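Chapter 6
Beds and Bedrooms

In this chapter
Stripping and clearing a bed
Fitted sheets, flat sheets, and which way round
Pillows and headboards
Soft toys and other things that live on the bed
Baskets, bins, where to put them
Words to know

Before you start: read the last 2 pages of Chapter 5 again (folding). You'll need the corner fold.

Why a whole chapter on beds

The bed is the biggest flat surface in most homes. So things land on it. Coats, laundry, mail, toys, a tray from last night. A room with a made bed looks half done already, even with the floor still a mess. A room with a clean floor and a heap on the bed looks like nobody started. Trainees at the Makside center hear this in the first week and mostly don't believe it until they try it both ways. Try it both ways. Activity 6.1 at the back of the chapter.

Also, clients notice. At Atano Home Services the comment cards come back with the bed mentioned more than the kitchen or the bathroom. Sheet not tight. Pillows wrong way. Toy missing (more on this below, it matters).

Clear first, then make

Common mistake: tugging the sheet straight with things still on the bed. Stuff rolls. Stuff goes down the gap at the wall and you find it a month later, or the client does.

Order of work:

Take off anything that isn't bedding. Put it in a basket, not on the floor.
Pillows to the headboard end, or onto a chair if you're changing the cases.
Check the sheet. Stains, crumbs, hair. Change it or keep it.
Pull tight from the corners. Far side first if the bed is against a wall.
Smooth from the middle out, flat of the hand.
Pillows back. Then toys or cushions, if they belong there.

A word on the fitted sheet. The seam at each corner of the sheet goes on the corner of the mattress, not somewhere near it. If one corner keeps popping off you've probably got the sheet turned sideways. Long side, short side. Most sheets have the label at the foot end but check the packet, makers differ. Small creases are fine. A ridge you can feel with your palm isn't, go back and pull the side again.

Thread count gets asked about every term. A 400 sheet and a cheap one go on the bed the same way. The pricier one may want a cooler iron, read the label.

Pillows

Big ones and small ones. Match the sizes where you can, and where you can't, put the small one partly behind the big one so the front edge reads as one line. Open end of the case faces away from the door. Don't chop the top of the pillow with your hand, it's a hotel thing and it went out years ago.

Wipe the headboard while the pillows are off. If it has a slot or a shelf cut into it, do the inside too. Dust sits there and drops on the pillows. Dry cloth, then damp, then dry agian.

Soft toys

Pick up soft toys by the body. Not the ear or a leg, seams go. Plush catches hair and crumbs, so look the toy over before it goes back. Long pile or fluffy ones need a shake outdoors. Flat ones get lost under covers, feel for them before you pull anything.

Keep or move? Ask. Some kids want every toy in its exact place. If no one's home to ask, put them together in one basket where they're easy to find, and leave a note. Never in the wash without permission. The Workneh unit (Reading 6B) had a case of a toy sent out with the sheets, and the family phoned 6 times.

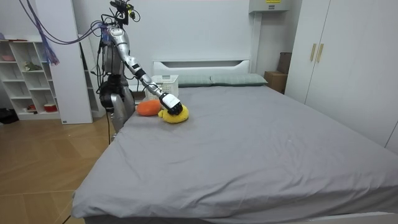 Fig. 6.2 Yellow and orange soft toys still on a gray fitted sheet. Pillows and white basket at the headboard end.

Look at Fig. 6.2 and decide what comes off first. Write your order of work next to it before reading on. Compare with a partner, argue about the basket.

Baskets

Plastic with holes is easy to rinse and lets air in. Good for toys and anything slightly damp. Woven looks nicer, snags plush. Cloth bins fold away but slump when half full. Size: if you can't carry it one handed through a door it's too big for this job.

A basket can sit on the bed while you work. Wipe the bottom first if it's been on the floor. When you're done it needs a proper home. Shelf, foot of the bed, inside the closet.

Words to know

Fitted sheet: elastic edge, goes over the matress.
Flat sheet: no elastic, goes on top. Skipped in a lot of homes, see the box on Europe and Asia in section 6.4.
Hem: the finished edge.
Pile: the fuzzy part of a fabric.
Headboard: the upright panel at the pillow end.

Next: 6.1 Stripping the bed. Bring one pillowcase from home.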